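Wooden cabinet edition of Clarkdale — worth it over the cardboard box?

Board & Table Forum > Family and Classic Games > Editions and Upgrades

inkwell_jo
August 14, 2018

Hello all! I've finally got a bit of birthday money put by and I'm looking at the cabinet edition of Clarkdale, the railway trading one. We've played our ordinary copy to bits (the board has split along both folds and one of the corners has gone soft like old toast) and it's easily our most played game. Has anyone here got the cabinet and lived with it for a while? I've read the blurb but I want to know what it's like on a wet Sunday-afternoon sort of day with four people leaning on it.

Things I'd love to know:
Does the lid stay put when you carry it?
Are the little wagons the same size as the old ones?
Is the board raised or flush? The listing says "inset", and I can't tell from that.

pegandpawn
Oh you are in for a treat. I've had mine since April and I still get a daft little thrill every time I slide the drawer out. The board is inset, so it sits a few millimetres lower than the rim and your wagons can't be swept off by a sleeve. The lid lifts right off and doubles as a tray for the contract cards. It does stay put when you carry it, but carry it flat. Mine once went up the stairs on its side and all the coal cubes ended up in with the mail tokens.

Wagons are a touch bigger than the old ones. You can still mix them if you've lost any.

dernby_dave
I'll be the grump then. Had it, sold it. Lovely object, no argument there, but it's 40 cm square and 7 kg with everything in it, and it won't go on any normal shelf with the rest of your games. Ours lived on top of the wardrobe, so it never came down, so we played the old cardboard copy anyway. I'd sooner have a game I play than a game I dust.

pegandpawn
That's a wardrobe problem, Dave!

dernby_dave
It's a wardrobe problem I paid good money for.

Jyoti Pal
Long time reader, don't post much, but Clarkdale is my absolute favourite so I can't keep out of this one. I've owned the first printing, the Zavgate reprint and now the cabinet, and I think it depends how you play.

If you play the full game with the Atanasov expansion (the mountain lines and the weather deck), be careful. The cabinet was made for the base game only. The drawer has fitted slots for the original cards and there is no room at all for the weather deck once it's sleeved. I keep the expansion separately, and it does spoil the all-in-one idea a bit. If you only play the base game then it's perfect, everything has its place, and setting up takes us five minutes where it used to take us ages.

The printing on the board is much crisper too. On the old one I could never tell the brown route from the red one in the evening. On this one you can, even with just the lamp on.

For the bits that don't fit the drawer, I'm a big believer in open baskets with holes in the sides. You can see what's in there without tipping it out, and they have handles, and they stack. I must have half a dozen shapes by now. This is the sort I mean, the low white one: 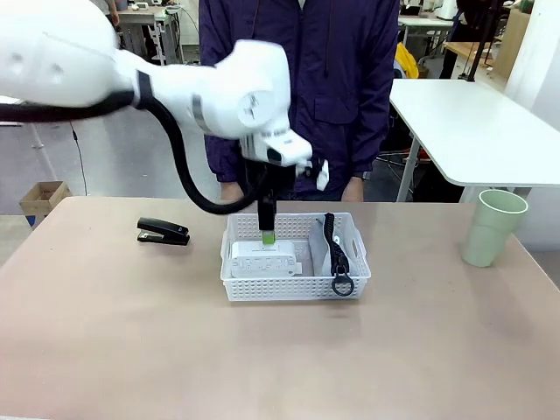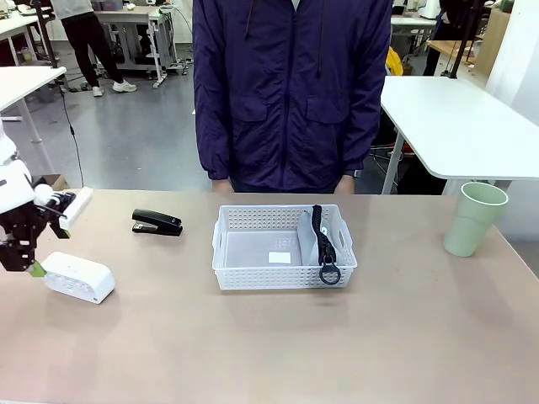 Basket on the tabletop, both times. The second one shows the handles at the ends.

Anyway, one of those takes the whole expansion with the cards standing up on edge, and it sits on the shelf next to the cabinet. Do ask if you want to know how I've split the decks, I could talk about it all day.

inkwell_jo
Ooh, this is all so useful, thank you! We do have Atanasov and we do use the weather (my brother won't play without it, he loves a blizzard). So the drawer definitely won't take it? Not even unsleeved?

Jyoti Pal
Unsleeved it goes in if you take the card dividers out, but then the contracts slide about underneath. I tried it for a week and gave up. Basket every time for me!

rookery_m
Chiming in on the baskets, because I have Opinions. Holes in the sides are great for wagons and cubes. They are rotten for paper money! Corners poke through and get bent. I use a lidded tub for the money and an open basket for everything else.

Also, dernby_dave is right about the weight. I love mine, but I wouldn't take it on the train to a club night. Our group keeps a battered Zavgate copy for travelling and the cabinet stays at home on the sideboard, where it looks magnificent.

Jyoti Pal
Fair point on the money. I swapped ours for poker chips years ago so I'd forgotten there was any.

tallis
Can I disagree with something further up? Pegandpawn says the wagons mix. They mix on the flat, but try putting one of the new ones in a tunnel space when there's an old one in there already. They don't fit side by side. We had a proper row about it last month — was the tunnel full or wasn't it? In the rules two wagons fit. On the board they do not.

pegandpawn
Hm. I've just got mine out to check and you're right, with one old and one new it's too tight and the back one rides up on the rim. Two new ones are fine. I take it back! Mix them anywhere but the tunnels.

(And now it's out, so I suppose I'll have to play a solo game. Terrible hardship.)

dernby_dave
Solo Clarkdale is better than four player Clarkdale and I will die on that hill.

rookery_m
It absolutely is not!! Half the fun is nicking someone's contract when they're one coal short.

dernby_dave
You've clearly never beaten 700 points on your own with the winter start. Best evening I've had with a board game. Kettle on, radio low, no one moaning about how long I'm taking.

tallis
700 with or without the harbour bonus?

dernby_dave
Without.

tallis
Right, well, that's annoyingly good.

inkwell_jo
I go and make tea and you lot have a whole argument, I love it here. Okay, questions. Does the wood mark? We have a cat and we have a brother who puts mugs on everything.

pegandpawn
Mugs yes, cat no. Mine has one pale ring on the lid from a hot cup and I've never got it out. It's a satin finish, so I'd put a cloth down. The cat likes to sit in the lid when it's upside down, and I've decided that's a feature.

rookery_m
A bit of furniture wax helped with the ring on mine. Test it underneath first. And check the four little felt feet when it arrives, one of mine was missing and it scratched the sideboard before I noticed. The shop sent me a new set without any fuss.

Jyoti Pal
One more thing in its favour, then I'll stop gushing. The brass turn marker! It's a little signal arm that you flip up and down, and it makes the most satisfying click. My niece is 5 and can't follow the game at all yet, but she is Official Signal Lady and takes it very seriously indeed. She tells us off if we move before she's clicked it.

inkwell_jo
Right, that's done it, I need the signal. I've measured the sideboard and it'll fit if the fruit bowl moves. The expansion can go in a basket next to it and the old wagons can stay in the old box, well away from the tunnels.

Dave, what was your winter start? I want to try it before the new one comes.

dernby_dave
Start at Dernby (obviously, look at my name), take the two short mail contracts, and don't touch the mountain until the first thaw card. Spend everything on track in the opening rounds, even when it feels reckless. Let us know what you score.

tallis
Don't listen to him, start at the harbour.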